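Workshop Notes > Shared Rooms > Questions people ask me

Setting up a shared workroom: your questions answered

I've been looking after the big room at Colham for a while now, and the same questions keep landing in my inbox, so I'm putting the answers in one spot. If yours isn't covered, write to me. I like getting mail about shelves, I really do!

Why do you push all the shelving against one wall?

So the middle stays open. We tried units on two sides the first winter and it felt like walking through a grocery aisle. Now the tall white metal unit stands along the brick, and the office chairs can roll wherever people need them (they will anyway). I like open shelves for this kind of room. You can see what you own, and you stop buying a second one of everything. The downside is dust, so I wipe them down every February whether they look like they need it or not.

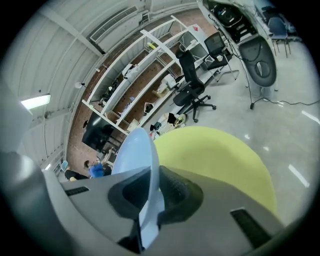 White metal shelving against the brick wall, with a black mesh chair in front.

Should everything on the shelves be in a box?

Nope. I used to say yes and I've changed my mind. Small stuff goes in trays or boxes, bigger equipment just sits on the shelf by itself. If you box everything you end up with a wall of cardboard and have to lift down half of it to find one cable. Heavy things low, obviously, and please label the front of the box and not the lid.

What kind of chairs hold up?

Mesh backs and casters, all the way. We bought ours secondhand through Balter and I'd do that again tomorrow. Fabric seats pick up every crumb in the building. The one thing I'd check before you hand over any money is the casters — spin every one of them, and if one drags, ask for something off the price.

How do you keep the tables from turning into storage?

Badly, some weeks! My rule is that a laptop table is for a laptop. I keep those tables small on purpose, because a big one invites piles. A small white one with room for a computer and your elbows is plenty, and if you need to spread out there's always the floor.

The other trick is to give people one round, brightly colored spot in the room for whatever they're handling that day, dishes included. Ours is yellow-green and you can't miss it. People put things down on it and, because it's so obvious, they see them again on the way out. 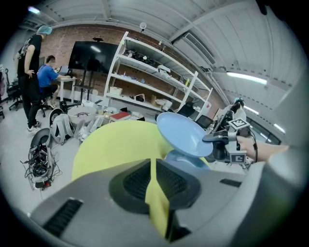

Light blue dishes at the round yellow-green spot, laptop table in the background.

Why plates in a workroom at all?

Because people need something to practice stacking and sorting with, and plates are cheap, they wash up easily, and everybody already knows what to do with them. I stick to one color per set. Ours are light blue, and I got 8 of them from Erkia when the store was clearing out a line. Against the yellow-green they show up beautifully, even if you're looking down at them from standing height.

Where do the odds and ends live?

In baskets and crates on the floor, near where you'll use them. I know, I know, floor storage is supposed to be a sin. But if the crate is two steps away, things go back into it, and if it's across the room they don't. I mix woven baskets with plain plastic containers, and a crate is great for flat boxes and a book on top. Sort by color if you have the patience. I usually last a couple of weeks.

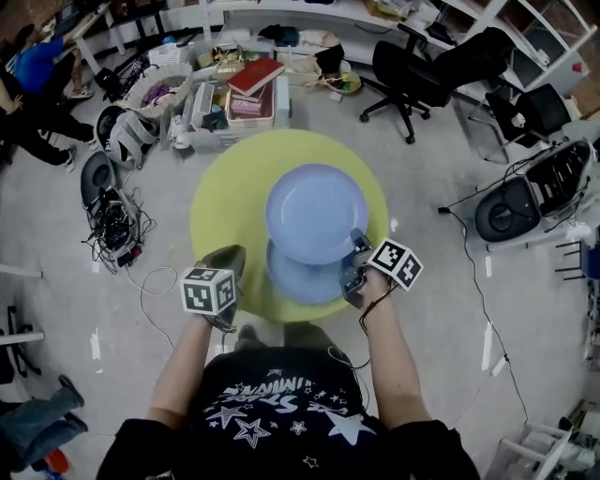 Two light blue plates on the round mat, crate and baskets just behind.

What about power strips and cables?

Keep them off to one side of the mat and accept that they'll tangle. I untangle ours when I mop. White tape on the concrete helps a lot for marking spots you want to find again, and you can pull it up later. Ours came in a big roll from Dela Peña, 310 feet, and I'm still using it.

How long does it take to reset the room?

If everyone puts back what they took, less time than it takes to make coffee. If they don't, bring a podcast.

Last updated Friday, January 20, 2023 | Contact | Back to top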